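Visit to the Tralbridge Manipulation Laboratory, Jerport

Our delegation spent Friday morning at the laboratory, where staff are comparing two end effectors, the Grimden two-jaw gripper and the Pasichnyk four-finger hand, on ordinary office tasks. Each is scheduled for 48 runs with binders and storage cabinets.

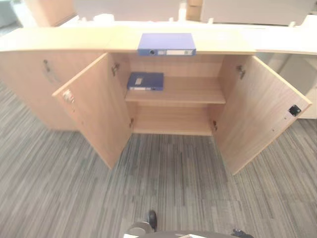
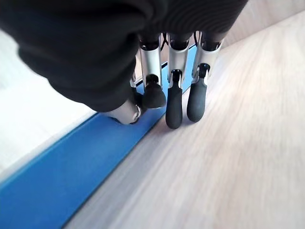 The hosts reported 42 completed runs for the Pasichnyk hand and 29 for the Grimden. They regard thin, flat items as the harder test for both. Tendon wear was discussed at length, and the maintenance log will be shared with members in October. Requests for a copy should quote file 2702.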